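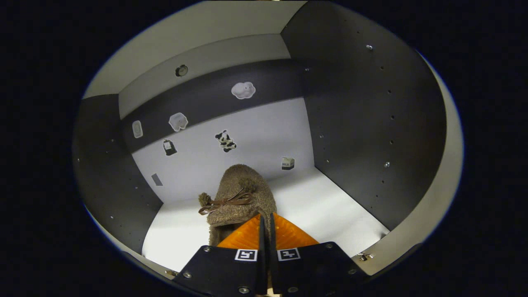 About Bosora

Bosora packs and returns soft toys for shops and online sellers. We opened in Tumberg with one packing bench and a borrowed van. Today we handle up to 2342 items a day from a single building, and the line runs 365 days a year.

How the work is done

Plush is awkward to automate. A brown fuzzy toy with a ribbon bow and a pompom gives way when it is gripped, and the bow has to stay flat. Our staff teach the handling with hand-held grippers fitted with orange finger pads. They pick a toy up the way they would with their own fingers, and the recordings are used to set up the arms on the Citard line.

The arms now do most of the lifting and placing. People still check seams, retie ribbons, deal with damaged returns and decide what can be sold again.

What has changed for staff

Before the line was fitted, a packer stayed at one bench for a full shift. Packers now move between teaching, checking and repairs, and change task every two hours. Night shifts on the packing floor ended in November. Five people retrained as line technicians and were moved to a higher pay grade.

Some of the change has been hard. The floor is noisier than it was, and checking is tiring on the eyes, so breaks on that job are longer. Two packers preferred the old benches and now work in the Mbwambo store, where small orders are still packed by hand.

"I used to go home with sore wrists," says Carla Karaki, who leads the teaching team. "Now I spend my mornings showing new starters how to hold a bear."

Visiting and jobs

The next open afternoon is on 20th July. Visitors need flat shoes and should sign in at Unit 5. Vacancies are listed at reception and on our jobs page. No experience with machines is needed for packing or teaching roles, and training is paid from the first day.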